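Neues aus der Gruppe Greifen und Ablegen

Endlich Zahlen zu unserem Vortraining mit Egoperspektive, und sie machen richtig Freude! Branwen Harries und Timothée Sabatier haben seit Mai mit 2.000 kurzen Clips gearbeitet, in denen Menschen zu Hause Alltagsdinge in die Hand nehmen, drehen, aufstellen und wieder weglegen — alles aus Kopfhöhe gefilmt, ohne einen einzigen Roboter. Aus den Clips lernt das Modell Flarkatix zunächst nur, wohin sich die beiden Hände als Nächstes bewegen. Erst danach kommen 60 ferngesteuerte Demonstrationen an unserem Zweiarmaufbau dazu.

Das Ergebnis: Beim Aufstellen flacher, gerahmter Gegenstände gelingt der Griff mit beiden Armen jetzt deutlich öfter als mit den Demonstrationen allein. Am meisten hat uns gefreut, dass die Arme sich absprechen. Einer stützt von unten, der andere führt die Kante nach, und das bei Rahmen, die im Robotertraining gar nicht vorkamen. Schwierig bleiben spiegelnde Glasflächen und sehr unruhige Unterlagen, bei denen die Tiefenschätzung gern mal zwei Zentimeter danebenliegt (Siwan Gough sitzt schon dran).

Ein Bild aus den Trainingsclips, beide Hände am Rahmen:

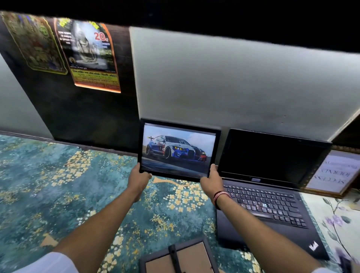
Als Nächstes wollen wir wissen, wie wenige Demonstrationen am Ende reichen. Timothée tippt auf die Hälfte, Branwen ist vorsichtiger. Wer die Auswertung im Detail sehen möchte, kommt am Donnerstag ins Gruppentreffen, dort laufen auch drei Versuche live am Aufbau.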